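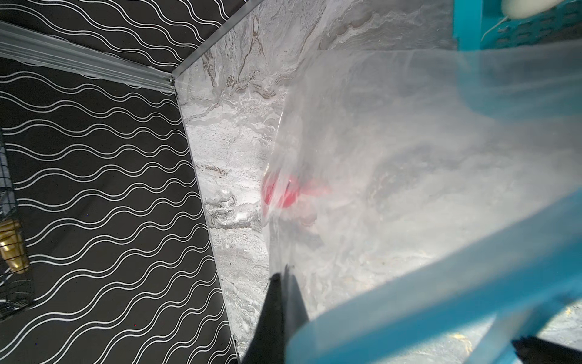 Does a robot look after itself?

Science pages for readers aged 8 to 12
Written by Anikó Major

You may have heard that robots never get tired, never need a break and never make mistakes. People say it in adverts and in films, and sometimes grown-ups say it at dinner. When you hear a sentence with that many nevers in it, ask some questions.

I asked mine at a workshop called Ilholm, in Simcombe, where a pair of robot arms practise packing food. The person in charge of keeping them going is Ilona Vass. Her toolbox is bigger than my suitcase. If the arms looked after themselves, I don't think she would need one.

What is a cell?

You know about cells in plants and animals. In robotics the word means something else. A cell is the place where a robot works, with everything it needs close by: the arms, the table, the walls, the wires and the things it picks up.

Why put walls round it? Partly to keep elbows out, yours and mine included. A robot arm can't tell that you have leaned in to get a better look. Walls also stop things rolling off and getting lost under a cupboard. But walls don't make a machine safe all by themselves, and Ilona gets a bit cross when people say they do. Before she puts a hand inside, she switches the arms off. Then she checks that they are off. I asked why she bothers with the second part. "I've pressed the wrong switch before," she said.

Starting at the bottom

Hold your arm out straight and try to touch a dot on the wall. Easy. Now ask a friend to push your shoulder a little while you do it. Your shoulder only moved a tiny way, but your finger missed the dot by much more.

The same thing happens to a robot arm. Its base is its shoulder. If the base is a tiny bit loose, the gripper at the far end lands in the wrong place, and then the robot closes its fingers on nothing and carries nothing very carefully across the table. (I have seen a robot do this. It looked quite pleased with itself, although of course it wasn't pleased. It was a machine holding some air.)

So the first job in setting up a cell is dull. The bases are fixed to a metal rail and the bolts are done up tight. After that somebody has to keep checking them, as shaking works bolts loose. You can see the same thing on a bicycle or a pair of glasses. 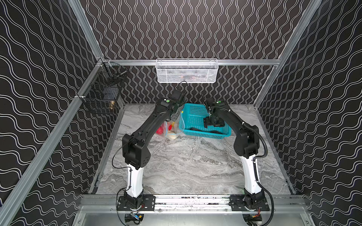

Both arms reach for the back of the table, where the bag of food sits beside the turquoise basket.

Fingers

The hand of this kind of robot is called a gripper. It has 2 fingers, and that's all it has. There's no palm, and no thumb that can go round the other side. The fingers come together and move apart, a bit like kitchen tongs.

Try unpacking a shopping bag with tongs and you will soon see the problem. A tin of beans is fine. An apple is not too bad. The bag is horrible! It folds and slides and squashes flat, and it is a different shape every time you touch it. A clear bag is harder again, because it shines in places and lets you see straight through it in others. If you were a robot using a camera to find the edge of something, where would you say the edge was?

Your own fingers tell you when something is starting to slip. You squeeze harder before you have even thought about it. Some grippers can feel a little bit of this. Many can't feel much, whatever it says on the box.

Fingers need looking after too. Crumbs get on them. Food can leave them greasy, and a greasy finger is a slippery one. Ilona wipes them with a soft cloth, and she looks at the tips from the side, at eye level, to see whether they still meet properly. If one is bent, even slightly, it has to come off and a new one goes on.

The trouble with cables

Ask anybody who mends robots what goes wrong most often. I expected Ilona to say "the computer". She said cables.

A robot arm needs electricity, and it needs messages going in and out. All of that goes along wires, and the wires have to move when the arm moves. Think about bending a paper clip backwards and forwards. It is all right for a while. Then it snaps. The metal inside a cable can get tired in the same way, and you can't see it happening, because the outside still looks perfectly good.

This is why some cables are left in a loose loop near a joint, and some run inside a bendy ridged tube. A loop gives the arm some spare wire to use when it stretches. Too little spare and the cable gets pulled. Too much and it catches on things. How much is right? Ilona moves the arm slowly to the furthest place it can reach, watches the loop, and moves it back again. She does this 3 times. I asked whether there was a clever computer program that could do it for her. She said there was one, and that she still liked to watch.

Two arms, one table

With a pair of arms you can do jobs that one arm can't, such as holding something open while the other arm puts something in. It also gives you a new way for things to go wrong. The arms can hit each other.

Each arm needs to know where the other one is. When you walk down a corridor with a friend, you don't bump heads, because you can both see and you both care about your heads. Robot arms don't care. Somebody has to measure where each base stands and give those numbers to the computer. If the numbers are wrong, the computer won't get a funny feeling about it. It will believe them.

So after any repair, even a small one, the measuring is done again. Ilona's checklist for the whole cell is 104 lines long. I asked if she ever skipped a line. She said no, then she thought about it, and said line 60, which is about a lamp they no longer have.

So who is doing the work?

When a robot packs some food into a basket, people clap and say it did it all on its own. Did it? Someone tightened the bolts, wiped the fingers and watched the cables. Someone put the food there in the first place. I'm not saying the robot is a cheat. Getting a machine to handle a floppy bag is hard, and the people who manage it are very clever. I only think you should ask who was in the room before the clapping started.

A good question to ask next time you see a video of a robot is how many tries it took. Another is whether the video has been speeded up. Look for a little "x" and a number in the corner. If there isn't one, look at a clock or a person in the background and see if they are moving in a normal way.

Try it at home

You need a pair of kitchen tongs, a clear food bag, and a few things to put in it, such as a bread roll and a small orange. Ask a grown-up before you borrow the tongs.

Put the food in the bag and put the bag next to a bowl. Using only the tongs, move everything from the bag to the bowl. Keep your other hand behind your back.

Then ask a friend to help with a second pair of tongs. Was it easier, or did you get in each other's way?

Now try it with a little cooking oil on the tips. Wipe the tongs when you've finished. Wipe the table as well.

Words to know

Base: the bottom of a robot arm, where it is fixed down.
Cell: the place a robot works in, with everything it needs.
Gripper: the part of a robot that holds things.
Joint: a place where an arm bends or turns, like your elbow.
Rail: a long, straight bar that other parts are fixed to.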